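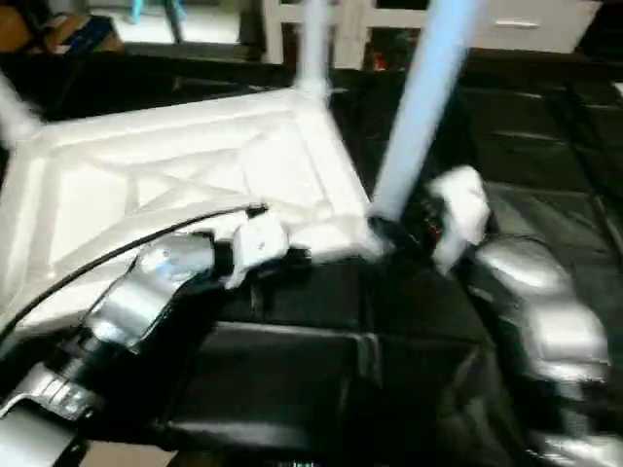

Ticket summary

Help desk: Leltness Church Calendar Support
Product: Menon Lectionary and Calendar
Reported by: Vardale parish office
Opened: Dec 5, 2021
Priority: High
Status: Closed, with follow-up items
Subject: Start of Lent falls on the wrong day; reading list will not export

Issue as reported

The Vardale parish office is preparing its printed calendar for the coming year. The calendar is produced in Menon, exported as a reading list, and sent to Worine for printing. The office reports two problems.

First, the season of Lent begins six days later in the Menon calendar than it does in the printed guide used by the parish. Easter Day is correct in both. Advent, Christmas and Epiphany are also correct.

Second, the full reading list cannot be exported. The export page shows a progress bar for a short time and then returns error 500. No file is saved.

The office states that both functions worked when last year's calendar was prepared, and that no settings have been changed by parish staff. The print order is waiting on this ticket.

Entry 1. Support

Thank you for your report. Please confirm the following so that the matter can be assigned correctly:

Which calendar profile is shown under Settings, Church Year?
Does the start of Lent appear wrong on screen, in the printed preview, or in both?
Does the export fail for a single season as well as for the whole year?

Please do not correct the dates by hand at this stage. Dates entered by hand are kept as local changes and will not move when the calendar is rebuilt.

Entry 2. Vardale parish office

The profile is Western, Parish Use. The date is wrong on screen and in the printed preview. Advent exports without trouble. Lent fails with the same error as the full year. Easter has not been tried.

One date had already been changed by hand before your message was received. It was the first day of Lent, which was moved back to the day given in the printed guide. The penitential readings did not move with it and are still attached to the later day.

Entry 3. Support

The local change has been noted. It can be removed by opening the day in question, choosing Local Changes, and selecting Restore Calculated Date. Please do this before the next step.

A copy of the Vardale calendar has been loaded on our test system. The late start of Lent was reproduced on the first attempt. Easter Day itself is calculated correctly, so the fault lies in the count backward from Easter and has no connection with the Easter tables.
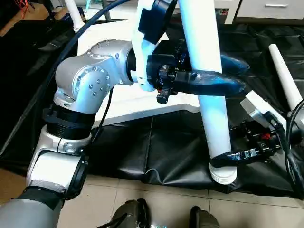 The Western profile should treat Lent as 40 days of fasting, leaving out the weekly feast days that fall within the season. In the Vardale copy, those feast days are being included in the count. The total is reached too soon when counting back, and the season therefore opens six days late.

Menon has a setting that controls this, named Count Every Day. It is intended for congregations whose custom is a continuous fast, and it should be used only together with the matching profile, which also moves the end of the count to the period before Holy Week. In the Vardale calendar the setting is on while the Western profile is still selected. These two choices should not be possible together.

Entry 4. Vardale parish office

The local change has been removed. The office was not aware of the setting named Count Every Day and cannot find it on the Church Year page. Please advise where it is located and whether parish staff are permitted to change it.

The office also asks whether Holy Week is affected. The schedule of confessions and the evening services has already been given to the choir and the readers.

Entry 5. Support

The setting is found under Settings, Church Year, Advanced. The Advanced section is visible only to users with the Calendar Keeper role. The parish office account holds the Editor role, which explains why the section was not shown. Your Calendar Keeper role is currently unassigned. A request form has been sent to the address on record.

Holy Week is not affected. Those days are fixed by their distance from Easter Day and do not depend on the length of the fast. The schedule already given out may stand.

With regard to the cause, the change log shows that Count Every Day was switched on by the July update. The update moved several older settings into the Advanced section. Where the older setting had been left blank, the update read the blank as "on." Our records show 105 congregations with a blank value in that field. Each of them will be contacted separately.

Entry 6. Support

The export fault has been traced. The Vardale reading list for the year contains 760 entries, including the daily office, and the size of the list is not the cause. The export stops when it meets a day that has a season color assigned but no season name. Because Lent was opening late, the days before it were left in that condition. The export program did not handle the missing name and returned the general server error in place of a useful message.
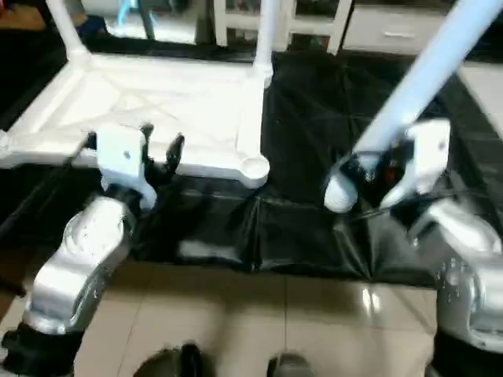

The correction is therefore the same for both problems. Once the Calendar Keeper role has been assigned, please carry out these steps in order:

1. Sign in with the Calendar Keeper account.
2. Open Settings, Church Year, Advanced.
3. Set Count Every Day to Off and select Save.
4. Return to the Church Year page and select Rebuild Calendar. Leave the page open until the notice of completion appears.
5. Open the first day of Lent and compare it with your printed guide.
6. Export the season of Lent alone. If a file is saved, export the full year.

Parish notes, anniversaries and memorial intentions are stored apart from the calculated calendar and are kept during a rebuild.

Entry 7. Vardale parish office

The role has been assigned and the steps were followed as written. Lent now begins on the correct day and the penitential readings are attached to it. The season of Lent was exported, followed by the full year. The file has been opened and checked against the printed guide from Advent through Pentecost.

One difference remains. A memorial kept locally for the founding of the parish now falls within Lent and is shown in white. The parish custom is to keep the color of the season on that day.

Entry 8. Support

The color of a local memorial may be set by opening the memorial and choosing Keep Season Color. This does not require a rebuild, but the reading list must be exported again before it is sent to Worine, as the color is written into the file.

Entry 9. Vardale parish office

The color has been changed and a new file has been sent to the printer. Worine has confirmed receipt. The office has no objection to the ticket being closed.

Resolution

Count Every Day switched off and calendar rebuilt. Export completed by the customer.

Follow-up items

Menon development: treat a blank value in Count Every Day as Off. Open.
Menon development: prevent Count Every Day from being used with the Western profile. Open.
Menon development: replace error 500 on export with a message naming the day at fault. Open.
Leltness support: notify the other congregations with a blank value before calendars for the coming year are printed. In progress.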